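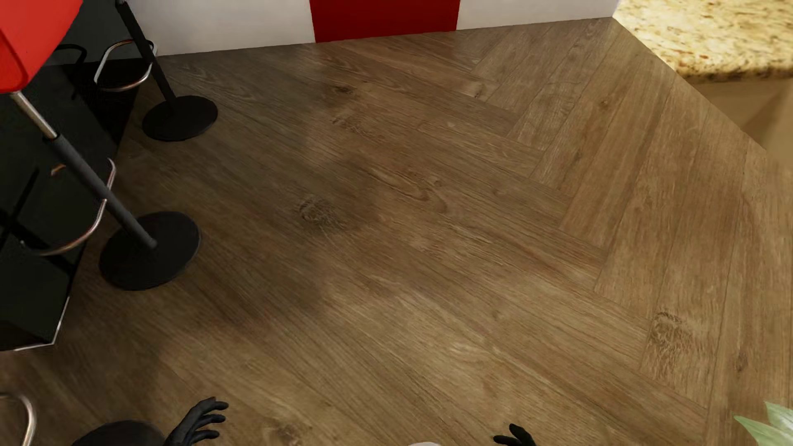 Notebook, January, started 9:10 in the morning

Subject: moving the council minutes desk to the temporary rooms, second week

The hearing rooms in the old municipal building stay closed. The notice on the door says "until further information", and Intan called the building office twice and received the same sentence. So the records group continues from the Stelmakh annex, and the council members join from home or from wherever they have a connection. I write down how we work now, so that Demyd can take over when I am on leave.

State of the archive

The paper minutes from the ground floor are safe and dry. The ones from the upper shelf got water from the sprinklers and went to Baltisell for freeze drying. They took 13 boxes. I have the signed receipt in the blue folder, please do not take it out, make a copy. Two boxes have labels that nobody can read anymore. Fedir thinks they are budget subcommittee, I think they are petitions. We wait until they come back.

The audio recordings were on the server in the other wing and nothing happened to them. But the index file was on the old computer under the clerk's table, and this computer does not start. Pylyp took the disk out and reads it with an adapter. Until noon he had copied the index up to last spring. The rest gives read errors and he lets it run over lunch.

Transcription test

We tested Drendero on the recording of the last full session before the closure. First try was bad. The program put all speakers under one name, and the chairwoman's bell was written as a word ("then" or "ten", different each time). Second try, with the channels separated before loading, was much better. Mistakes that stayed:

– amendment numbers, when the member says them fast. "Thirteen" and "thirty" are mixed.
– family names, nearly all of them. Eyerusalem made a list with the correct spelling, and the program accepts it, but only if the list is saved as plain text.
– votes by voice. It writes the "aye" as "I" and then makes a sentence from it.

My opinion is that we can use it for the draft but not for the vote record. The vote record must still be made by a person who listens. I said this in the call at 10 and Demyd agreed. Fedir would like to try one more session first, a calm one with few interruptions. This is fair, we will do it.

Remote voting

The rules of procedure say that a member must be "present in the chamber" to vote. The legal office sent a note that the presiding member can declare another place to be the chamber, if it is announced before the sitting opens. It does not say if a video call is a place. Intan wrote back with this question and I put her letter in the shared folder under Correspondence. Until there is an answer, we log each remote vote in two ways: the roll call in the minutes, and a separate sheet with name, time and how the member was identified. If the answer is no, the council must confirm these votes later and then the sheet will be needed.

I made a mistake yesterday on this sheet. I wrote the time when the clerk called the name and not the time when the member replied. For one member there were some minutes between, the sound was off on his side. I corrected it from the recording and signed the correction. Please use the reply time always.

Equipment

The Pimeck microphones came, 10 pieces. One has a loose plug, I put tape on it with the word "bad". The table unit takes only 9 at the same time, so we do not need the tenth urgently, but I want it exchanged because we paid for it. Eyerusalem has the invoice.

The annex room has much echo. We hung two blankets behind the microphones and the recording is a little better. Pylyp asked for curtains or a carpet. The annex manager said yes to the carpet if it is taken away again when we leave.

Afternoon, 3:40

Disk is finished. Index complete except for last September and a part of October. Pylyp believes these can be built again from the file names, because the clerk always put the session number in the name. I checked four of them by hand and they were right.

The building office called back by itself this time. An inspector goes in with a structural engineer, and after this visit we may get one hour to fetch things. I started the list of what to fetch:

– the seal and its box
– the attendance book (green cover, left drawer)
– the spare key of the archive cage
– the rules of procedure with the handwritten notes of the former clerk

Demyd, please add yours under mine. If the hour is given, two persons may go in, with helmets. I would send you and Intan, she knows where the cage key is.

Open for tomorrow: ask Baltisell for a return date, load Eyerusalem's list again with the three new names, test the calm session for Fedir.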